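Povalik comforter, three months on

Posted 2022-01-13 by Charalambos Sarantis

I bought the Povalik in October to replace an older Tiser that had gone flat. Most of my laundry gets folded on the bed, so it has to work as a table as well as a cover.
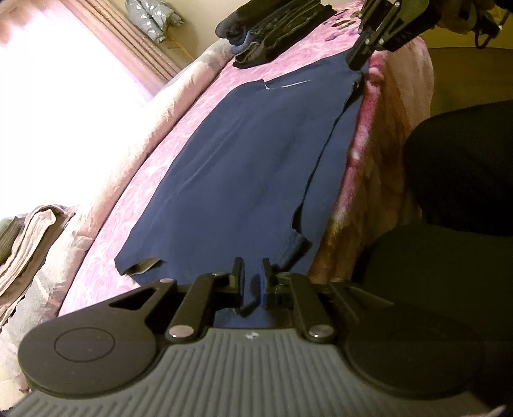

Surface and pattern

The pink and mauve floral is mottled enough that lint doesn't show much. Dark clothes are easy to spot on it. A shirt laid out lengthwise stays where I put it, and a stack of folded things at the side doesn't slide off unless someone sits down next to it.

Warmth

The label gives the fill as 300 grams per square meter. That was enough for me through December with the heat turned down at night. On the two coldest nights I added a blanket.

Washing

I've washed it twice, cold, on the gentle cycle. It came out the same size — the filling bunched in one corner the first time and I had to shake it back. Line drying took most of a day. The stitching has held except for one loose thread near the foot, which I trimmed.

Price

I paid 170 at Ververidis, plus 15 for delivery. The Nuser one on the next shelf was cheaper but thinner, and it only came in gray.

Four out of five. I'd buy it again in the larger size.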